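How I Clean and Sort a Big Box of Play Kitchen Food

Last updated: August

I have been putting this off since spring. We have a play kitchen in the corner of the den, and it has slowly filled up with hand-me-downs from two cousins, a neighbor and one very generous yard sale. By my last count (yes, I counted, it was raining) there were 336 pieces in there, if you include every tiny plastic pea pod. So I finally sat down and did the whole lot, and my friend Wanda Zamora asked me to write it up so she can do hers before the new school year. Wanda, this one's for you!

What you need

A big dishpan or a clean sink
Dish soap, any kind
An old soft toothbrush
2 bath towels you don't love
White vinegar
A few shallow bins or shoeboxes

I used a set of stackable bins from Brosteretti that I already had in the closet, but shoeboxes did the job for years before that and they were free.

Step 1. Dump everything out

All of it, on the floor, in one enormous heap. It looks awful and your kids will be thrilled. Pull out anything that isn't play kitchen stuff. I got 16 crayons, a sock, and the remote we replaced last winter.

Step 2. Make a dry pile and a wet pile

Hard plastic food with no holes or seams goes in the wet pile. Wooden food, felt food, and anything with a battery goes in the dry pile and just gets wiped with a damp cloth. Squishy hollow pieces with a squeaker hole go in the dry pile too. If water gets inside one of those it stays there forever, and then you get the black specks. I tossed a hollow tomato for that very reason and didn't feel bad.

Step 3. Wash in small batches

Warm water, a squirt of soap, ten minutes of soaking. Then go over the textured bits with the toothbrush - leaves, stems, the bumps on the corn. That's where the sticky stuff hides. I rinse with a splash of vinegar in the water, mostly out of habit. My mother-in-law, Rongrong Ye, skips the vinegar and hers come out just as nice, so suit yourself.

Step 4. Dry them longer than you think

Spread everything on the towels and flip it once. I leave mine overnight. If you put the pots away with damp food in them you'll smell it by the weekend.

Step 5. Match the lids and put the food back with the pots

I used to keep all the pots in one bin and all the food in another, and nothing ever got cooked. Now each pot goes back on the shelf with a couple of vegetables already in it, so whoever wanders over can start making soup right away. The white pot with the gray loop handle is our best one, and it gets the purple eggplant with the green leafy top. I like how glossy the eggplant is. 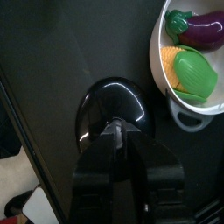

Step 6. Thin it out

Now that it's all clean, be a little ruthless. We had nearly 900 square inches of shelf and it still wouldn't fit. I let the kids pick their favorites, kept full sets together, and bagged up the doubles for the church nursery. Cracked pieces go in the trash, since the edges can be sharp.

I do a quick wash of the favorites once a month now and leave the rest for school breaks. If you have a good trick for getting marker off a plastic banana, please leave it in the comments!

14 shares
6 comments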